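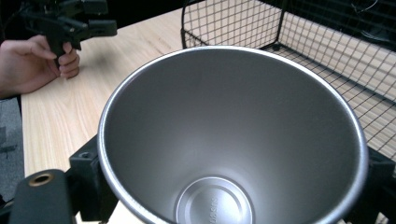 Mixing bowls are sold by volume, and volume is the least useful number on the label. I have been sorting out what stays in the kitchen before the worktop is replaced in June, and the bowls took most of Wednesday evening. What matters is the slope of the wall and the size of the flat part at the bottom. The large stainless one has steep sides running down to a small circular base, with a raised ring round its edge and some lettering embossed so faintly that I gave up trying to read it. The rim is wide and rounded, and that makes it easy to lift with floury hands.

A steep wall collects liquid in a small area. For two egg whites this is good, as the whisk reaches them properly. For bread dough it is less good. The dough sits in the bottom and you end up folding against the side, and the bowl tips if you push too hard. A damp cloth underneath cures most of that.

I filled it from a measuring jug to find the true capacity. It took 2,858 ml to the point where I could still carry it to the sink without spilling. The brim figure would be higher but I have no use for it.

Brushed steel shows streaks whatever you do. Hot water, a drop of washing-up liquid and a dry tea towel straight afterwards give the best result I have had. Scouring pads leave marks that run across the grain, and those stay.

Covadonga Bravo wrote after the last post to ask whether the Giltier bowls are worth the extra. I had one for 7 months. The steel was thicker and the base wider, but it would not nest with anything else I own, so it went to Rami Mahasneh, who makes more bread than I do.

The black wire basket is staying too. It takes onions and potatoes well enough, though small shallots need a sheet of paper in the bottom. Next job is the baking trays, once I have measured the new oven shelf.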